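I have now watched all three Gusanetti films in the space of a month, which is more than my mother ever managed with *Gone with the Wind* and she loved that one.

For anyone who has been spared: Gusanetti is a retired safecracker who keeps getting talked out of retirement. In the first film he is 40-ish and tired. In the second he is 40-ish and tired in Lisbon. By the third the actor is clearly pushing sixty, the plot has stopped mentioning it, and he goes down an elevator shaft on a necktie.

I don't mind. I can't get down my own front steps without a word to my knees, so somebody should be having fun. What bothers me is the running time. The first one was 82 minutes, credits included, and had a proper car chase in it. The third has 2 endings and a funeral before you get to the car.

And please, bring back the sister. She had all the good lines in part one, then they sent her to "the coast" and that was that. Which coast? I'd watch a movie about the coast.

I put most of this to the Tuesday film group, at length, while the popcorn went around the other way.
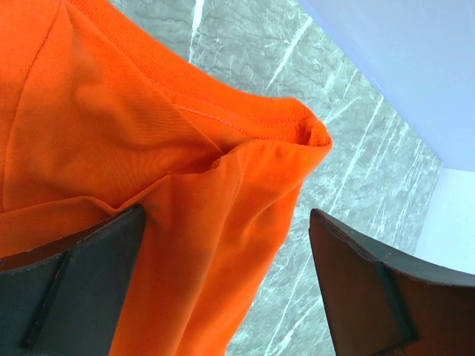

Hemant Mittal thinks I've got it backward and the second ending is the only honest bit in the whole series, because he finally gives the money away. Fine. He could have given it away an hour earlier and I'd have caught my bus.

Next month is Sunita's pick. She says it has subtitles and a goat.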